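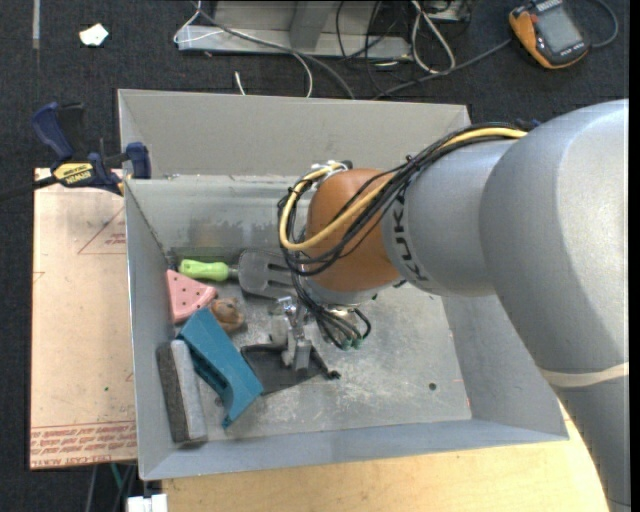 Cell Practice Working Group
Minutes, December 2025

Present: Rhona Geddes (chair), Zdeňka Machala, İlker Dağdelen, Ekkachai Yensuk
Apologies: Beathag Munro
Minutes taken by Zdeňka Machala

1. Minutes of the November meeting
Approved with one correction. Item 4 said the group "agreed" the speed limit for teach mode. The group discussed it. It was not agreed.

2. Draft 5 of the bin picking rules
İlker presented the draft, which borrows heavily from the Dunbar site. Rhona asked who at Dunbar follows it. İlker said the sign-off sheets come back complete. Rhona said a complete sheet shows that a person owns a pen, and asked for something better before the rules are copied here.

Section 2, cables and hoses. The draft says the cable bundle on the arm must be "suitably secured." Ekkachai objected to "suitably." He wants the text to say where the ties go and how much slack is allowed at the wrist, with the joint run through its full range before anyone signs. Agreed in principle. Wording to come back.

Section 3, bin fixing. Clamps are allowed for trial work under the draft. Zdeňka asked when trial work ends, as the Grernenier cell was called a trial for its whole life. Proposed: clamps checked at the start of each shift, and a named person who decides when the bin gets bolted down. Rhona is not convinced the first half will be done.

Section 4, the handheld controller. The draft requires a hook or holder within reach of the operator, off the floor. İlker thought this was too small for a rule. Ekkachai said small things are what people trip on. Kept in.

Section 5, test objects. Long discussion. The draft asks for a mixed set of household items and toys and calls a pass rate of 90 percent "proof of safe handling." Three members said a pass rate tells us about picking and nothing about safety. The sentence is struck. The mixed set stays, but the list must be written down so two cells can be compared.

3. Studell training offer
Studell has offered a one-day course with a certificate. Ekkachai read the outline and found 67 slides and no time at a machine. Declined for now. Rhona will ask whether they would run a practical half day.

4. Alidus checklist software
İlker reported that the trial has logged 661 checks. Zdeňka asked how many led to a change in a cell. İlker did not have that figure. No decision on buying until he does.

5. Actions
Ekkachai: new wording for Section 2.
İlker: written object list; figure on changes made from the Alidus trial.
Rhona: write to Studell; ask Dunbar if one of us can watch a shift.
Beathag (in her absence): read Sections 3 and 4 and send comments to Zdeňka.

Draft 5 was not adopted. Draft 6 to be sent out before the next meeting.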